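April, evening, workshop notebook

Toll dish, second attempt

Okay, picking this up where I stopped before supper, with flour still in my sleeves. For anyone reading over my shoulder who missed the earlier pages: I'm trying to make a working copy of the toll dish from the old watermill at Undbridge. The dish is how the miller got paid. You brought your grain down from Histurberg with the mule, the miller dipped the dish into your sack before it went up to the hopper, leveled it off with a stick, and tipped that much into his own bin. No coins. The farms up on the hill never had much in the way of coins anyway, and the miller had a family that needed bread like everyone else's.

I love this object way more than I should. It's a plain turned bowl with straight-ish walls, a flat bottom and one ear for a handle, worn thin on the side where it went into the grain. The wear is all on one side, so either every miller was right-handed or they learned from each other to hold it the same way. I go back and forth on that.

Measuring the original

I did the volume with millet first (dried, small, pours well) and then with the wheat we had left from the bread day. Millet packs better, so I trust it more. The old dish holds 1,689 milliliters struck level. I did it again and again until I got the same number three times in a row, and I'm happy with it. Heaped is a different story. Heaped with wheat you can get a ridiculous extra amount on there if you pour slowly and hold your breath, which explains all the grumbling in the mill stories they tell in Histurberg. In one of them the miller blows on the heap if he likes you. In another one he has a cold all winter and everyone goes home with more flour.

What I still want to know is whether the dish was ever supposed to match an official measure. The one I was hoping for doesn't fit. It's too small for it even if I allow for the rim having worn down, and I don't want to invent a wonderful explanation. Maybe it was just the bowl they had. Left a question mark in the margin.

Turning the copy

The blank is sycamore from the tree that came down across the Navum footpath. Half dry at best when I roughed it out, so I left the walls fat and let it sit on the shelf over the stove side of the room, in a paper bag with its own shavings. It went a bit oval, as expected. Remounted it this afternoon and took it down to final shape.

Things I want to remember for the next one:

Leave the ear alone until the very end. I had a beautiful ear and then I caught it with the gouge and had a less beautiful ear. I reshaped it with a knife and it's fine, but it's shorter than the original and you feel that in the hand right away when the bowl is full.

Scrape the inside corner before sanding. Grain sits in that corner and won't tip out if there's any roughness at all. The original is like glass in there, from use I suppose.

Don't oil the inside! I oiled the test piece inside and out because it looked so nice, and wheat dust stuck to it in a gray paste. The outside can have a wipe of linseed. Inside stays bare.

Check the depth every single pass. I got carried away with a sharp tool and a good curl coming off, and went deeper than planned. The copy holds 1,744 milliliters, which makes me a greedier miller than the real one. I could turn the rim down a little to bring it back, and I think I will, but I want to try it at the mill as it is first, just to see what the difference feels like over a whole sack.

The strike

The leveling stick I made from a bit of hazel, and it was no good, it had a bow in it that I only noticed when I looked along it toward the window. A bowed strike scoops out the middle of the dish (the customer wins) or leaves a hump (the miller wins), depending which way up you hold it. I kept it anyway. I'm going to show it to the school group because I think kids will get the whole problem of fair measures from that stick faster than from anything I could say.

The second strike is split ash, planed flat, round on one edge and square on the other. The square edge cuts across the grain cleanly. The round edge rolls the kernels and presses some down, and you end up with more in the dish. Same stick, same dish! I tried both over and over and the round edge always took more. There's an old line in Histurberg about a man who "turns his stick," meaning he's not quite straight with you, and I had never understood it until I was standing there with wheat all over my shoes.

Trying it on a sack

I used one 50-kilo sack of the spring wheat and took toll from it the way the mill did, a dish out of each measure as it's poured. It's slow. I had pictured one quick dip and a nod. In practice you pour, dip, strike, tip, and the customer stands right there watching your hands the entire time. You'd get to know a person pretty well that way, or get to dislike them.

My toll bin at the end looked like a lot. It does add up when you see it in one place, and I can see why a farmer coming in with a bad harvest would feel it. Then again I put the bin through the hand quern to see what it came to in flour and my arms gave out well before the bottom, so I have some sympathy for the miller too. He also had to keep the leat clear and dress the stones, and the Navum silts up like crazy every spring.

The flour was coarse and tasted great. Made flatbreads with it on the stove plate, a bit of salt, nothing else. Two burned while I was writing down numbers.

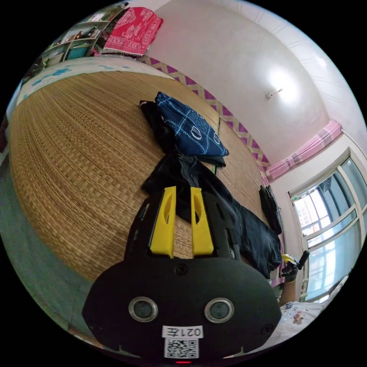 The linen question

Separate thing, but it goes in here so I don't lose it. I need cloth for the toll bag, the little sack the toll went into when the bin was full. The scrap that came with the dish is a coarse plain weave with a blue stripe, and I've been trying to match it. I have a length of old handwoven linen I bought on the trip to Guimarães, from a box under a market table, and it's really close in weight. The stripe is red, though. I held the two side by side in daylight and kept trying to talk myself into it.

I think the honest way is to use the Guimarães cloth, leave the stripe red, and write on the card that it's a stand-in. Dyeing over it would look wrong and I'd ruin a nice piece of cloth. The seam on the old scrap is a flat fell, tiny stitches, waxed thread. I can do the fell. I can't do the tiny stitches, my eyes aren't up to it after dark, so that's a morning job.

Odds and ends

The old account sheets from the mill list 7 farms that paid toll in something other than wheat. Rye mostly, one in chestnuts, which I'd love to know more about. Did they dry and shell them first? You can't strike chestnuts level with anything. Maybe those went by weight, or by the basket.

The lid of the toll bin needs a new hinge. Leather, I think, there are nail holes the right distance apart for a strap and no rust marks from iron.

Somebody borrow the good calipers back from the boat shed, please. I did the wall thickness with my fingers and a pencil mark and I'm not proud of it.

I've been asked to bring the dish to the spring open day. More than happy to, but the original stays in its box and people can handle the copy. Bring a sheet for the floor. Bring the millet too, it's much nicer to play with.

Tomorrow: turn down the rim a hair at a time, refill, strike with the square edge, write the number down right away. Then start on the bag.

Mill and Measure Workshop, Undbridge | Contact | Copyright the workshop, all rights reserved | Back to top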